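BLD 214 Interior Surfaces and Services
Handout 6: Surveying a converted open-plan hall

Read before Thursday's session. Bring the Castach survey form (both sheets) and a scale rule.

6.1 Scope

A converted hall is a single large volume that has been fitted out for mixed use: benches, storage, walkways, some desk work. The shell is usually older than the fit-out and follows a different grid. The survey records the two separately. Sheet A covers the shell and anything fixed to it. Sheet B covers floor finish, counters, casework and loose services at floor level.

Work from the top down. Ceiling first, then upper levels, then walls, then floor. Surveyors who begin at the floor tend to record furniture positions in detail and run short of time for the lighting.

6.2 Ceiling and lighting

Record the deck material, the structural members below it, and the finish. Then record the light fittings by type. Mixed fittings are normal in a conversion and should not be merged into one line on the form. 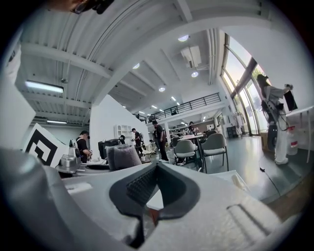 Lighting entries on Sheet A take one row per fitting type, with mounting height in the third column. Height is the column most often left blank. Fittings of one type may hang at two or more levels, and each level needs its own row. With fluorescent tubes mounted at different heights and round recessed lights as well, as under the white corrugated ceiling shown, a single entry reading "ceiling lights" is of no use to whoever calculates the illuminance. A ceiling-mounted projector is entered under fixed equipment, with a note of any light fitting close to it.

For the class exercise, take the bench target as 600 lux and the walkway target as 20 percent of that. Readings are taken at bench height, blinds down, after the lamps have been on for 33 minutes. Enter the raw reading. Corrections are made later on the Stonden worksheet.

White ceilings and white beams raise the reflected component. On the worksheet, choose the reflectance band from the finish as found. Do not use the band for new paint unless the paint is new.

6.3 Upper levels

A mezzanine is entered as a separate space, even where it is open to the hall along its full edge. Record:

Edge protection: material, color, type of infill
Fascia: finish and depth
Headroom above and below
Lighting over the upper level, as its own set of rows

Dark railings against a light fascia are easy to see from below and should be marked "contrast adequate" only after checking from the upper level as well.

6.4 Floor finish

Polished stone and polished tile are treated alike for glare. Stand with the main light source ahead of you, look down at the floor a short distance in front of your feet, and note whether reflections form distinct streaks or a diffuse patch. Streaks are scored 2, a patch 1, no visible reflection 0.

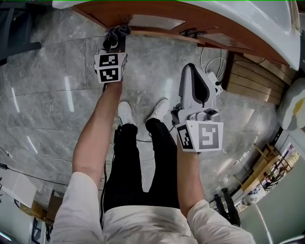
Repeat the check at each change of direction along the route. A floor that scores 0 facing one wall may score 2 facing the next, and the form takes the higher value. Slip resistance is a separate test and cannot be inferred from the glare score.

6.5 Casework and loose services

Counters: record top and edge materials separately. A glossy white top with a wood edge is two entries. Note visible hinges and latches. Slatted or grooved fronts are entered as "profiled" and take the longer cleaning time from the Tutesance table.

Cables on the floor go on Sheet B under loose services, with position given from the nearest fixed casework. Do not move them. Any run that crosses a route is marked R.

6.6 Submission

Sheets A and B, plus one section through the hall at 1:50. Show the ceiling members, all lighting levels and the mezzanine edge. Dimension the section to the finished floor. Groups using the Steyn template should delete the unused title block before printing.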